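Two Arms on One Table: Trying the Turix Kit
Project report by Oona Oksanen, partner Roya Karimi

So for our January project, Roya and I asked if we could review a robot kit instead of building one from scratch, and our teacher said yes! The kit is the Turix two-arm set, sold by a small company called Mahmoudi. You get both arms, the servos, a gripper and camera mount for each, and a mounting plate that everything bolts onto. Ours took 42 steps to put together (the booklet is decent, except step 4, which has the bracket backwards).

We wanted to know how good it is at small tidying jobs, so we gave it boxes and panels first. Big flat things are harder than they sound, because the fingers are narrow and you have to get them right up to the rim.

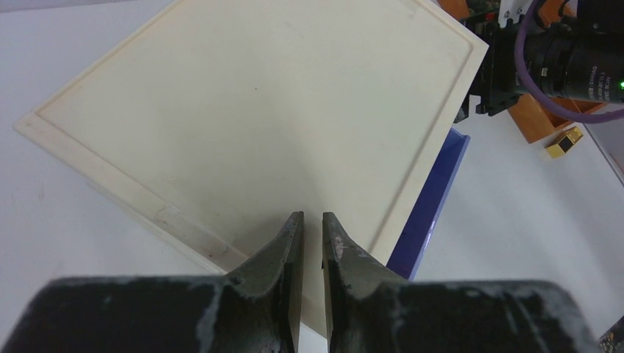 Wrist view with the cream panel and the blue box.

The wrist cameras were my favorite part. I'd steer using only that view and Roya would watch the whole table and yell if the arms got too close to each other. She yelled a lot.

After that we moved on to the cabinet with the pink drawer, which needs both arms near the same spot. I kept wanting to drive the right arm in too fast, and slowing it down in the settings helped more than practice did.
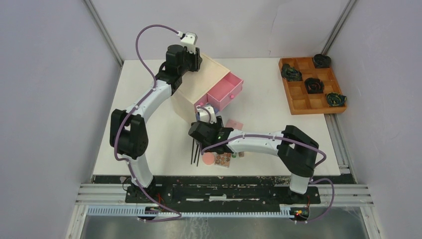
Both arms at the cabinet, drawer partly open.

We logged 48 tries in all, and I'd say the kit is worth it for a school club if you have the space. My complaints: the purple cables are long and loop everywhere, and the software takes forever to start. Roya wants to try the sorting tray next, and I want a faster laptop.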